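Marker tags on a workshop arm: what to bother with

Every guide to printed position markers says you stick them on, run the detection script and the arm knows where everything is. I've followed four of those guides at the Bokville shared workshop and wouldn't trust any of them unchecked. These steps are for the Jestel arm with the camera at the wrist, but most of it should carry over.

1. Print the tags on matt paper and measure them with calipers. Mine were meant to be 35 mm and weren't. Type in the measured size.

2. Leave the white margin on. Trimming it looks neater and ruins detection.

3. Put tags on more than one face of the part. A tag seen nearly side-on is not worth much, whatever the Ilie software claims for its confidence score. 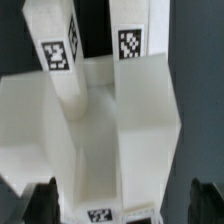 Wrist camera view over the channel, gripper fingers at the bottom corners. The tags on the front lip run out of view.

4. Move the arm to the pose you will really be working from and look at the camera feed yourself. Any tag that isn't whole should be left out of your sums.

5. Save 277 readings without moving anything, then plot them. If the position wanders by 5 mm, don't average it and hope. Go back to step 1.

6. Close the gripper on thin air above the part before you try it for real. Keep a hand on the stop button.

The Eron plug-in offers to do steps 4 and 5 for you. I'd still do them by hand the first time.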